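Home | About | Club Diary | Projects | Links | Contact

Notes from the Sasuscombe Robotics Club: the handles task

Posted in July by the club secretary

The summer term of the Sasuscombe Robotics Club has been given over to a single project, and members have asked that an account of it be placed on these pages. I write in a personal capacity, although the club has kindly allowed me to draw upon its session log.

The project is known as Cona. Its purpose is to collect demonstrations of a two-fingered gripper taking hold of ordinary household articles by their handles, and to use those demonstrations to teach the arm to do the same without a person guiding it. The club meets in the upper room at Chisholm, from half past six in the evening, and there are at present 11 members on the roll. Members work in pairs. One guides the arm and the other keeps the log, and the pair exchange duties after every 10 attempts.

It was agreed at the outset that each pair would record 120 attempts before any training was carried out. Several members considered this figure excessive. I was among them, and I have since changed my mind. The early attempts were made with a great deal of hesitation, and a model trained upon them alone would have learned principally to hesitate. 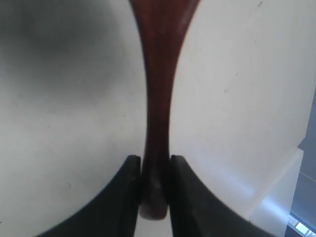
The matter which has occupied us most is where a handle ought to be held. A person takes hold of a wooden handle wherever is convenient and corrects the grip without thinking. The gripper has no such habit. If the fingers close upon a part which tapers, the article may turn or slide as it is lifted, and the attempt must then be entered in the log as a failure. The written guidance now asks members to bring the fingers in level with one another, to close them slowly, and to pause before lifting. Attempts in which the pause is omitted are to be marked as such and retained.

Two points remain to be settled before the autumn. The first is whether polished and unpolished handles should be kept in separate sets. The second is the lighting at Chisholm, which alters considerably in the course of an evening and which the wrist camera does not always manage well. I should prefer to fit a blind. Others would leave matters as they are, on the grounds that the model ought to become accustomed to it.

The club will take its recordings to the Skerberg meeting, where 2 tables have been reserved for us. Members wishing to attend should enter their names on the sheet by the door.

Recent posts
Keeping a session log that others can read
Replacing the finger pads
Skerberg: travel and setting-up times
Why Cona began with spoons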